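Plavura Netball Club: Questions We Get Every Season

How old do you have to be?
Juniors start at 12. There is no upper limit, as anyone who has been elbowed by our over-50s will confirm.

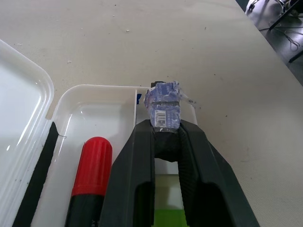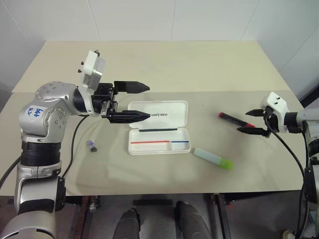

When is training?
Rindska Hall, 6 pm sharp. Coach Marina Pappas regards 6:02 as a lifestyle choice, and you'll run laps for it.

What do I wear?
Club dress in the club colours, and trainers with some grip left. Cut your nails. The umpires check, and they enjoy it.

Can I pick my position?
You can write one on the form. Everybody writes goal attack.

What if it rains?
We play. Lightning is a different matter, so ring Elsa Fagerlund before you drive out.

When do registrations close?
End of September, or at 24 seniors.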